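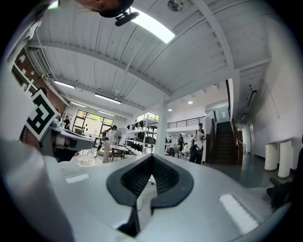

Unit 26: The Zip Bag as a Packing Unit
Westow course in household and studio packing. Handout revised 10 March 2019.

1. Scope
Students work with small resealable bags on a clear stretch of tabletop. Boxes and rigid trays are covered in Unit 28.

2. The work surface
A smooth white table is preferred. Small items show up well against it, and a translucent bag can be checked without being lifted. Keep other boxes toward the far end. Cables should be routed away from the standing position.

3. Placing the bag
Lay the bag flat between the hands, with the zipper strip fully in view — a colored strip is easier to find than a clear one. Printed bags are acceptable provided the contents can still be read through the plastic.

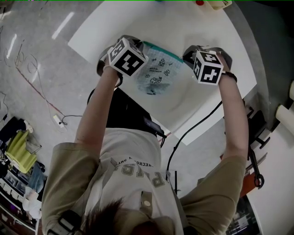

A comment received from the Pendberg group asked whether the bag should be filled flat or standing, as their students found that standing bags tipped before the zipper could be closed. Either method is accepted in the practical. Flat filling is required for paper goods.

4. Preparation for the practical
Read Jansen, section 4. Bags are issued at the session; students do not bring their own. Record the bag size on form 461 before packing begins.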